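3/30/25, Drukness bench, equipment planning

Second arm for the bottle station. Drakanik's quote covers arm, gripper, wrist camera and mount. It leaves out spare finger pads, the longer camera cable and freight. Asked for those as separate lines so purchasing can't fold them into "misc" again.

Test load for sizing is soda bottles on the red tray. Grip at mid-body.

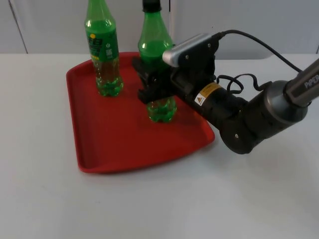 Pešek offers a gripper with a wider stroke at 761 more. Not convinced. The present stroke is enough for anything on our parts list, and the adapter plate would have to be machined. Park it until August.

Cable routing needs a budget line of its own. Clips and sleeve for 2 arms, up to 100 total. Add a service loop at the elbow, otherwise the connector takes the strain.

Camera: keep the same model on both wrists. Mixed models would mean two calibration routines and two sets of spares. 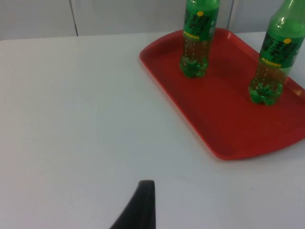
Trays: order 27, same color, same rim height. Rim height matters for finger clearance on low approaches. Get the drawing from Plondura before committing, their last batch was listed by outside dimensions only.

Open question is whether the second arm shares the existing controller PC or gets a new one. I have it as shared in the draft.

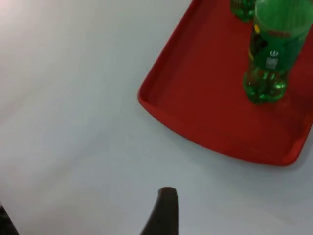 Purchasing wrote back that a shared PC is fine on paper, but they want the new one quoted anyway as an option, same validity date as the arm.

Will ask Drakanik to add it. Draft total stays open until freight is in.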